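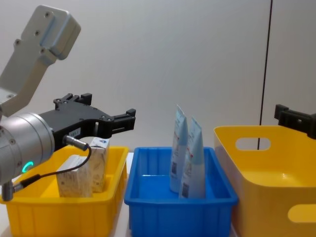 I bought my first Bendlow bins in March, three of them, when the shelf over my workbench had reached the point where I was buying tape because I couldn't find the tape I already owned. They're the shallow kind with ribs on the outside walls and a nice wide rim, and they come in colors. I got one blue and two yellow. The yellow is BRIGHT, by the way. My husband calls it school bus, I call it cheerful.

First thing to know: these are meant for chunky stuff. Wood offcuts, blocks, paint cans, sanding sponges. I tried one for loose screws (don't do this) and spent a whole evening chasing them into the corners with a fingernail. Scraps of particle board are perfect, though. I stand mine on end so they poke up over the rim, and I can grab the size I want without digging. Tall pieces will tip if you only have a couple in there, so pack them in.

The rim is my favorite part. You can get all your fingers under it, even in work gloves, and it doesn't bite into your hand the way my old Plasar totes did. Those had a skinny little lip and I hated them every single time I picked one up. I've had a Bendlow so full of offcuts that I was wobbling across the garage with it and the sides hardly bowed.

Now for the grumbles. The ribs collect sawdust like you wouldn't believe, and a quick wipe won't get it out, you need an old toothbrush or the hose. The price sticker left a gummy patch on every one of mine. And there's no lid! Wendska sells a lid that sort of fits, but it slides around and I gave up on it after a week.

I paid 20 dollars apiece, more than I wanted to spend on a plastic box. My neighbor Glenys Nuttall thought I was nuts, then borrowed one for her seed trays and I haven't seen it since, so I've ordered another.

Would I buy them again? Well, I just did. If you need something deep, or something you can close up, keep looking. For a bench or a low shelf where you want to see what you've got, they're great. Four stars, and I'd go to five if they'd make a lid.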